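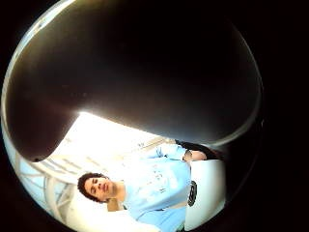

Flestside's old reading room has its tables back

I've been grumbling about the reading room at Flestside for so long that my family have banned the subject at tea, so it's only fair that I report some good news. It's open again! The doors were unlocked at the start of March 2018, and I went along for a nose as soon as I could get away.

If you only knew the place before, you'll remember the brown carpet and the long desks that wobbled whenever anybody turned a page. All gone. The money came to 3,000 pounds in the end, most of it raised through the Kellau street fair last September (1,735 pounds on the day, and I'd like to think my marmalade helped), with the rest made up in donations.

What I like best is the light. The big windows used to have shelving shoved up against them, and now you can sit at a round table with proper daylight coming in and spread your things out. I stayed far longer than I meant to and got through most of a library book and two coffees.

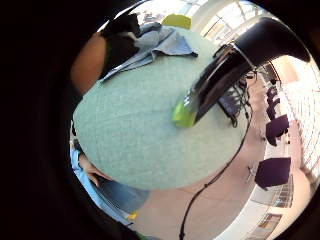
One of the round tables at Flestside, with the windows behind.

Séverine Chauvin picked the colours, and she tells me there was a bit of a row over the green. "Some people wanted everything grey," she said. "I said we've got enough grey outside." I'm with her on that, and the yellow-green chair cheered me up no end. The purple ones are a bit more sober but I tried one and it was comfy enough for an afternoon.

Not everybody is thrilled. Hüsnü Bayram, who has been coming in to do his crossword for years, misses the long desks and says you can't lay a newspaper out properly on a round table without somebody's elbow in it. He has a point, and I did hear that one of the old desks might be brought back from the store at Langlois if enough people ask. There's a sheet by the door to sign (79 names when I looked, though a few were in suspiciously similar handwriting).

The room is free to use and you don't need a library card. Hot drinks are 50p from the hatch, bring change. Maëlys Collet is starting a sewing and mending afternoon there next month and is after spare thread and buttons, which can be left at the front desk with her name on.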